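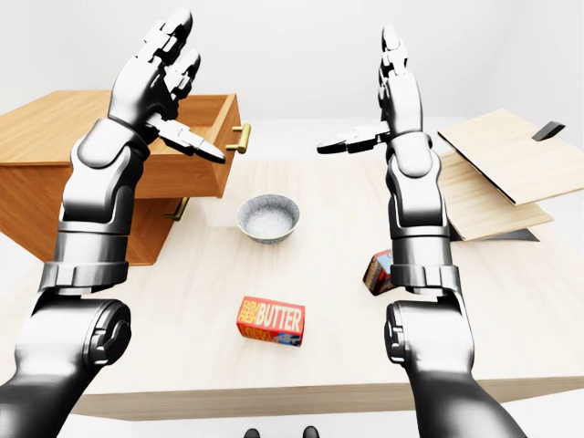
The practice table at Mercado's Purnthorpe office, as it looks in simulation, with the top drawer of the cabinet open and a box of butter near the front edge. Computer rendering: Flallano

Magazine > Work > Features

Search articles, authors, topics Go

The Stockroom Moves Upstairs

At Mercado, people who used to put groceries away now teach a simulated robot to do it. The job is easier on the back. What it leads to is less clear.

By Chun-hung Siu
Jan 18, 2024

Rhea Ambrosio starts work at six, the same hour she started when she was downstairs. She hangs up her coat, wipes down a headset with a cloth, and stands on a square of rubber matting in a room that used to hold office supplies. Then she puts a box of butter in a drawer. When that is done she resets the table and does it again.

The butter does not exist. Neither does the drawer. Ambrosio moves her own arms, and on a screen behind her a pair of silver arms moves with them. She has worked for Mercado for nine years, most of them as a pantry clerk, and she says the new work was strange for the first two weeks and ordinary after that.

"My hands know where butter goes," she says. "I don't have to think about that part. I have to think about the thumb."

The thumb comes up a lot in this room. The simulated robot has hands with long jointed fingers, and its thumbs stick out to the side and end in a point. A person picking up a box lets the thumb find its own way. Here it has to be placed. Come in too low and the tip catches on the tabletop. Come in too high and the box tips over and slides away.

Mercado supplies groceries and prepared meals to assisted-living residences. Its clerks do not leave the order at the front desk. They carry it to the small kitchen on each floor and put everything away, in the same places every time, so that residents who have trouble with their memory or their eyesight can find things. It is careful work and there is a lot of it. Clerks kneel, reach and lift through a full shift, and the company has had trouble keeping people past their second year.

Last April, Mercado signed an agreement with Flallano, a software company that builds simulated kitchens for training robots. Mercado agreed to provide the people and the knowledge of how the job is done. Flallano agreed to provide the simulation and, later, a machine. The first residence in line to get one is in Jevbridge, across the river from the warehouse.

No robot has been delivered to Jevbridge yet. Everything so far has happened in simulation.

How a shift goes

The work is organized by task. A task is one short job, such as putting an item in a drawer or closing a lid. Each time an operator does the job from start to finish, the software records it. Flallano wants 1,000 good recordings before it considers a task ready for training.

Ambrosio and four other former clerks make the recordings, for a team of five. They work in blocks of twenty minutes on the mat and ten minutes off it. The breaks were not in the original plan. They were added after several operators reported headaches, and the headaches have mostly stopped.

Between blocks they sit at a bench and review each other's recordings. This is the part of the job that surprised the managers. Flallano had its own reviewers and expected to use them. The clerks kept disagreeing with them.

"We were passing things they would have failed," says Zixuan Xiong, the engineer Flallano has placed in the Purnthorpe office. "The box was in the drawer, so to us it was a pass. They would say no, it's upside down, you can't read it when you open the drawer. They were right. We hadn't written that down anywhere."

Review now belongs to the clerks. For the drawer task they have looked at 1,447 recordings and thrown out 227 of them. Ronaldo Panganiban, the pantry lead, keeps the reasons in a spreadsheet. Label facing down is the most common. Drawer left open is next. One entry says only "rude," and when I asked about it he played me the recording. The hand had dropped the box in from well above the drawer.

"You wouldn't do that in someone's kitchen," he said.

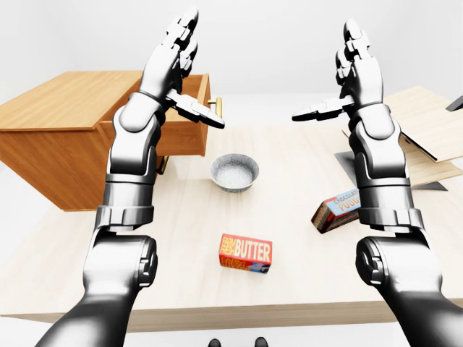 Between the simulated robot's raised hands are a speckled bowl and the butter. A box of chocolate pudding is partly behind the right arm. Computer rendering: Flallano

A table with not much on it

The simulated kitchen is very plain. There is a pale wooden table against a white background, with an orange-toned wooden cabinet at the left and a speckled bowl near the middle. The groceries change from task to task. When I visited, the butter was out, and the pudding was back by the right arm.

I had expected something more like the real kitchens, which are crowded. Xiong says crowding comes later. The operators start with a table where a mistake is easy to see, and the software team adds items and moves the furniture as the recordings come in.

Panganiban thinks they started too plain. He has asked for a bread bag, a half-used bag of rice with a clip on it, and a drawer that sticks. He has been told that bags are hard to simulate. He has been told the same about the sticking drawer, though he was promised someone would try.

"Every floor in Jevbridge has one bad drawer," he says. "I can tell you which one. You lift it a little and then you pull. If the machine doesn't know that, it's going to stand there."

The clerks have picked up some of the engineers' language, and the engineers some of theirs. Recordings are "runs" on both sides of the room now. An item left where a resident could not reach it is a "top shelf," even if the shelf in question is at the bottom. Xiong spent three days on the delivery route in his first month, at Panganiban's request, and came back with a list of changes. One was that the operator should finish each run with the hands clear of the drawer, where a resident might be reaching in.

What the pay slip says

Operators are paid the clerk's rate plus a skill allowance. They no longer get the early delivery bonus, which goes to those on the trucks. For Ambrosio the two come out close to even. For an operator who used to work the earliest route, it is a small cut.

The bigger change is physical. Ambrosio had been seeing a doctor about her knees and was thinking about leaving. She still goes to the doctor, though not as often. Her shoulders bother her now, from holding her arms up. Mercado has brought in a padded rail to lean against during review, and she would like one for the mat as well.

She also misses the residents. She had a floor in Jevbridge where people knew her by name and one woman saved the crossword for her. The new job has no one in it except the people in the room.

"It's quiet," she says. "Some of them like that. I talk the whole time, and they have to tell me to stop because I move my hands when I talk."

Kristýna Procházka, who manages operations for Mercado, has told the staff in writing that no clerk will lose a job because of the project before the end of the current contract. She would not go further than that with me, and she said she had not gone further with them.

"I can promise what I control," she says. "After the contract it depends on whether the thing works, and what it costs, and whether the residences want it. I don't know any of those yet."

Her own view is that the machine will take the put-away and the clerks will spend the time on checking dates, asking residents what they need and noticing when someone has stopped eating. Clerks do this already, without having it in their job description. She wants it in the job description, and she wants it paid. The residences have not agreed to that.

Some of the clerks on the trucks are doubtful. Two I rode with said that if the put-away goes, the hours will go with it, whatever anyone writes down. Neither had applied for the operator jobs. One said he would if there were another round, since he would sooner be in the room than hear about it.

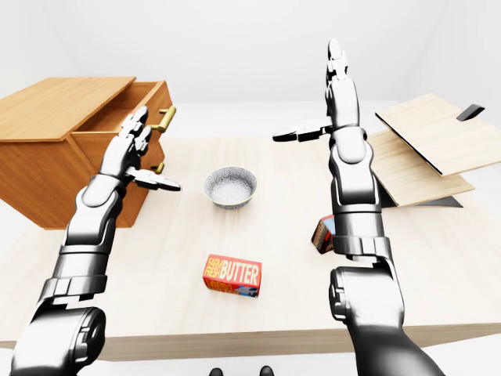 Butter carton, bowl and open cabinet drawer in the simulated kitchen. At right is a hinged wooden structure. Computer rendering: Flallano

Who the work belongs to

The question that comes up most at the review bench is about the recordings themselves. When an operator leaves, the recordings stay. Panganiban raised this with Procházka in the fall. He had noticed that he could tell whose run he was watching without looking at the name. Ambrosio goes in with the left hand and steadies with the right. Another operator always straightens the box once it is down.

"That's her," he says. "If the robot does that in Jevbridge, that's her doing it. She should get something."

The company has not settled what, if anything, that would be. For now each operator's name is kept with each run, at Panganiban's insistence, and the operators can see how many of theirs were used.

Xiong supports keeping the names for a different reason. If the trained robot picks up a bad habit, he wants to be able to find out where it came from and ask the person why they did it. Twice already there has been a good reason. One operator was turning every box a quarter turn before letting go of it, and he had marked it as wasted motion. She explained that on her old floor the drawers were shallow and a box put in the other way would jam.

He took the mark off. The quarter turn is in the guidelines now, with a note about shallow drawers.

The next task on the schedule is the bowl. Ambrosio has tried it a few times on her breaks and does not care for it. The rim is hard to get the fingers around, she says, and you have to bring the thumb in from the side. She has asked to go last.

Related articles
The Night Shift at a Town Bakery Gets a New Oven
Paid to Check: Inside a Warehouse Returns Desk
When the Scheduling Software Was Wrong
Knees, Backs and Shoulders: A Clerk's Body at Fifty
Letters: Readers on Self-Checkout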